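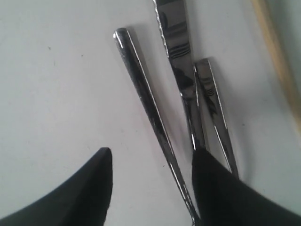

Mismatched cutlery gets its own table at Zivomstead

2026-09-09

I have a drawer full of odd forks at home, so you can guess how fast I said yes when Hui-mei Leung asked me over to Zivomstead to see the cutlery swap getting set up! The idea is simple: bring the stainless steel pieces that lost their partners, and take home ones that match what you've got left (or don't match, if that's more your style).

I love how different plain steel handles can be once you lay them side by side. Some have a rounded tip, some are squared off, and one I kept going back to has a little band of lines across it. Put them on a white tabletop and they look downright fancy.

Hui-mei is sorting by handle shape, and she already has 68 pieces in. Knives stay in a separate tray, please, and no silver plate this time. The swap opens in October, entry is $2, and there's room for 40 people at a time. Bring up to 14 pieces each, washed and dried. I'm still short one teaspoon, long handle, rounded end, so if you have a spare, come find me!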